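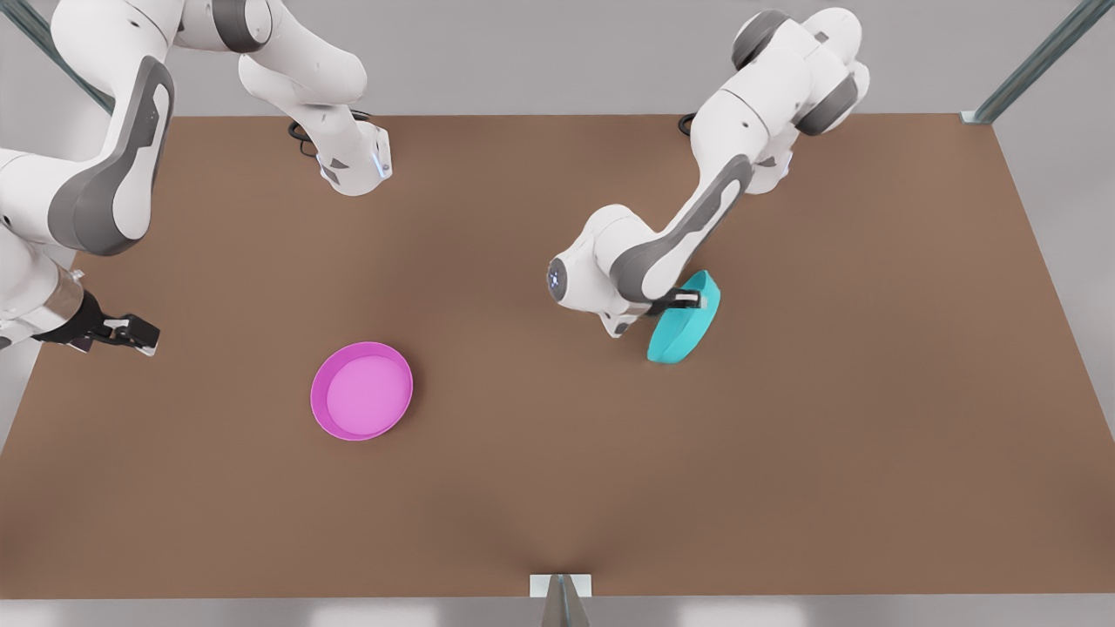
My grandmother kept a soup on the back burner from the first cold snap until the forsythia came out, and I grew up thinking every family did. I was in college before I learned that other people made soup on purpose, from a recipe, with a beginning and an end. Hers just went on. A carrot went in, a ladleful came out, and once a week or so she would boil the whole thing hard and start arguing with it about salt.

I have been thinking about her because it's December and I have finally gotten serious about bread to go with the soup. I've baked on and off for years (mostly off), but this fall my neighbor Nuno Mendes handed me a jar of his starter over the fence and told me to feed it twice a day and stop worrying. I have managed the first part. The starter is called Bettencourt, after the street he grew up on, and I'm told it would be rude to rename it. 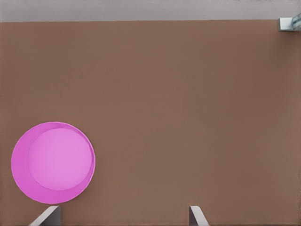 The first loaf was a doorstop. I'd used water straight from the kitchen tap, and our kitchen in winter is a place where butter does not spread until noon, so the dough sat there all day sulking. Nuno came by, poked it with one finger, and said "give it tomorrow," so I gave it tomorrow, and it was still a doorstop, only a sour one. We ate it anyway, toasted, with the soup poured right over the top. My husband had seconds, bless him.

The second loaf I let rise in the oven with just the light on, and oh, what a difference! It climbed right up past the rim of the bowl and stuck itself to the dish towel. I spent part of the evening picking dough out of terry cloth, perfectly happy. If you try it, use a smooth towel, and put a note on the oven door so that somebody doesn't come along and preheat it for frozen pizza – I speak from experience, and so does the towel.
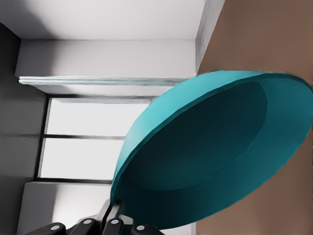

Kitchen Letters, No. 75

A few of you wrote after the last letter to ask what I put in the soup itself, and I'm afraid the answer is whatever is getting soft. Onions always. A parmesan rind if I have one. I soak 2 cups of white beans overnight and cook them for 60 minutes before they go anywhere near the pot, and I don't add the salt until the end, which my grandmother would have called cowardly. Greens go in last, when the bowls are already out.

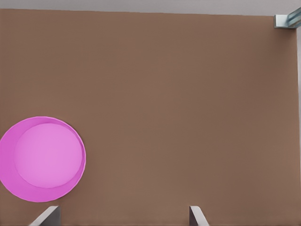

She never did write anything down. My aunt swears there was a notebook, a green one, and that it went missing in the move, and my mother says there was never any notebook and my aunt is thinking of the phone book. They've been having that conversation for as long as I can remember, usually over dishes, and I've stopped hoping to settle it.

Anyway, there are four of us coming to the table tonight, counting Nuno, and the dough has been in the oven with the light on since breakfast. I should go and check on it before I start the beans.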